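Project report, April. Group members: Patricio Cifuentes and Itziar Prieto.

## Introduction

Our project looked at how well common houseplants cope with irregular watering. Many students go home for weeks at a time and come back to dead plants. We wanted to know which watering pattern did the least harm, using a small budget and things we could buy in Zostmont.

## Method

We bought young peace lilies from the Sadetska garden shop and potted them all in the same compost. Group A got 100 ml of water every two days. Group B got the same total amount, but in one go every 8 days. Group C stood on a wick fed from a bottle. The pots were kept indoors, away from direct sun, and turned once a week.

We measured the longest leaf on each plant and noted any yellowing. Patricio did the measuring and Itziar kept the log, so that the readings were taken the same way each time.

Indoor plants are often put in corners next to furniture, where they get light from one side only. We did not test this, but it could be a project of its own.

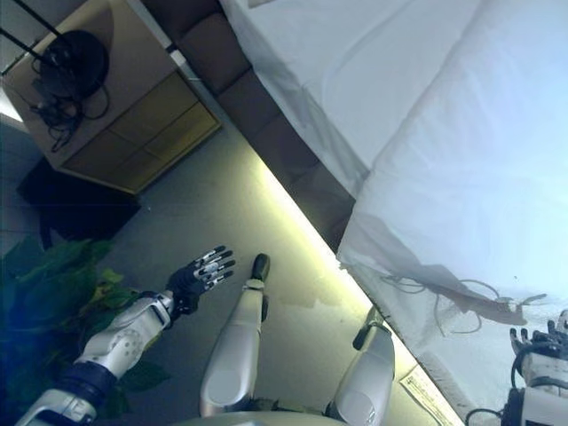

## Results

Group A and Group C grew at nearly the same rate. Group B drooped before each watering and usually recovered by the next morning, but its lower leaves turned yellow sooner. One wick in Group C slipped out of its bottle and we left that plant out of the averages.

## Problems

The heating was turned down over the break, which slowed growth in all three groups. Our ruler was also hard to use on curled leaves. A soft tape measure would be better.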